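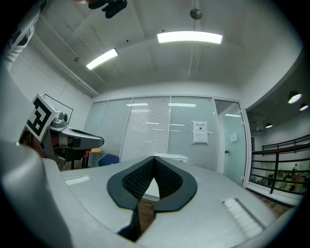 Según Bunum, el informe anterior no dejaba claro qué parte del suelo de madera quedaba incluida en la partida, y pedía que se separara del resto de la sala. Se corrige en esta entrega.

Proyecto Prukeo - sala Li. Estado a cierre de mayo.

Suelo: revisadas 294 tablas; 15 pendientes de fijación junto a la puerta. El lijado se aplaza hasta terminar esa fijación.

Techo: se mantiene el blanco existente. Sin trabajos previstos en esta fase.

Orden y embalaje: inventariadas 807 piezas menudas, repartidas en 40 cajas con etiqueta en dos caras. El traslado al almacén de Sosetti depende de la confirmación del muelle, que solo admite descarga hasta las 13:00.

Gasto: dentro de lo aprobado - no se solicita ampliación. Queda por facturar el material de fijación.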